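The Eraser Aisle Is Doing Fine, Thanks

There was a week in April when I had two free hours between a dentist and a train, in a Chinese city where I could read the prices and very little else. Other travelers fill a gap like that with a temple. I went to a stationery store.

I should admit to a history. I own one good pencil, and I have owned, over the years, something like a drawerful of erasers, none of them ever finished. I don't know anyone who has finished an eraser. They get lost, they get lent, they get stabbed with a compass point during geometry, they turn the gray of old chewing gum and retire to the bottom of a bag. And yet the stores keep putting out more, in better clothes each year, and people like me keep standing in front of them with a mouth full of novocaine, trying to choose.

The shelving goes by a simple class system. Pens live upstairs. They get the blue banners and the clear acrylic racks, along with the little white cards where you can try them out, which everyone does by drawing the same spiral. When the cards fill up, people move on to the price tags. A tag that has been on the shelf edge a while ends up looking like a seismograph reading, with a gel pen at 3.00 yuan somewhere underneath.

Erasers live one floor down, and they have no test card. This seems unfair. A pen you can judge in a second. An eraser asks you to take the whole thing on faith, through plastic, by thumb. So that's how people shop for them: two hands in the shelf, one brand against another, a little squeeze.

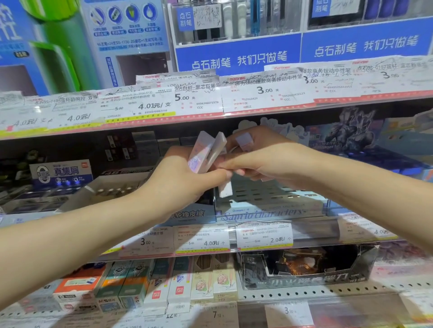 So what are you supposed to be feeling for? Give, mostly. A soft eraser takes graphite off with less pressure and sheds more crumbs. A hard one keeps its corners and will take the top layer of cheap paper along with your mistake.

Most of what gets sold now is plastic, usually vinyl with a softener mixed in, and the softener is where the character comes from. It is also why an eraser left against a plastic ruler for a summer will try to become part of it. The cardboard sleeve is there to prevent that marriage. Children remove the sleeve within the hour.

I learned most of this the slow way, by testing 15 erasers at my kitchen table over a long weekend after I got home. The method was a soft pencil, a school notebook and a sandwich. I shaded a square, rubbed it out, swept the crumbs into a saucer and wrote down a grade. By the second evening I had opinions on crumbs. The good ones roll themselves into a single long worm that you can pick up and throw away. The bad ones come off as dust and go straight into the keyboard.

Nine of the 15 were perfectly good. This is the difficulty with writing about erasers. The plain white block has been more or less solved for decades, and a maker who wants your money has to find something else to sell you. Tritus, a small brand I had never met before, sells you a crumb: the sleeve promises that the shavings will cling together, and they do, with an eagerness I found slightly upsetting. Astesska sells you a shape, a long wedge that gets between two lines of handwriting without touching either. It worked beautifully until the tip snapped off, on square five. Obi makes a black one, so the dirt won't show. I respect the candor.

And then there are the ones that sell you a dog.

I use the word loosely. Cinnamoroll is a white puppy with ears like bath towels, and he belongs to the Sanrio family of characters, who have been appearing on school supplies for longer than many of their buyers' parents have been alive. He looks down from the top of his own display in the colors of a baby shower. The erasers come in mint, lavender, white, and a pale blue that I am told is very hard to say no to. I wasn't told this by anyone. I was holding one. 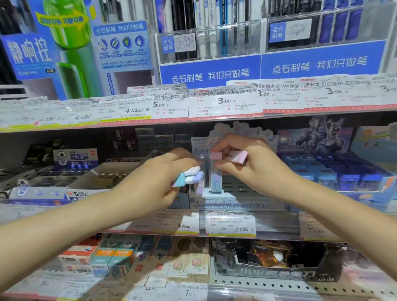 The argument against character erasers is an old one, and every teacher I ever had made it: you're paying for the wrapper. Fair enough. But look at what the wrapper costs. On that rail a plain block and a decorated one sat within a couple of yuan of each other, and the puppy was on sale. At that price the drawing is practically thrown in, and it will get more use than the rubber. A kid looks at the thing on the desk all day and rubs out maybe four words.

I've come to think the decorated eraser is the more truthful product. The plain white block pretends you are an architect. It talks about residue. The one with a pink cap knows perfectly well it is going to be swapped at recess, or kept in its wrapper until it fuses with it, and that the math homework was always going to be done in pen.

There's also the matter of choosing. Watch anyone at a shelf like this one and you'll see that the decision is never between erasing performance and some other erasing performance. It's the tall one or the short one. It's the blue one or the pink one, and then back to the blue one, and then whether Kuromi, who wears a dark hood and has the air of someone who was sent home early, would be a better match for the pencil case. I have bought a used car with less deliberation. 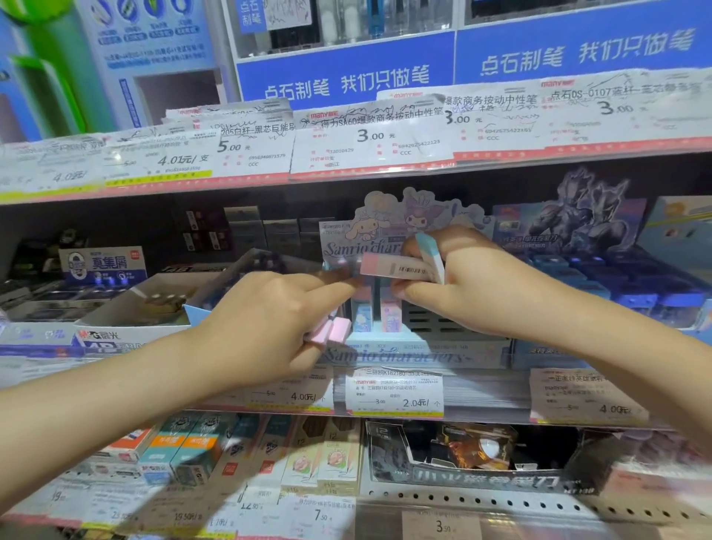
Sale tag on the Sanrio characters erasers: 2.04 yuan each, down from 3.00.

The two yuan and four hundredths is my favorite thing in the whole store. I would like to meet the four.

Next door on the same shelf things get more serious. There's a box from M&G marked 4B, for people who shade. Over on the other side an armored hero glowers from dark blue packaging above the word SHARPENER, guarding some blue plastic against all comers. It's a good shelf. You could equip a first grader and a fairly moody teenager without moving your feet.

I left with 13 erasers, which cost me less than the coffee I drank afterward on the numb side of my face. Two more were waiting in the drawer at home, one of them a Nakura I must have bought in college, still square at three corners. It came third in the test. I've since lost it.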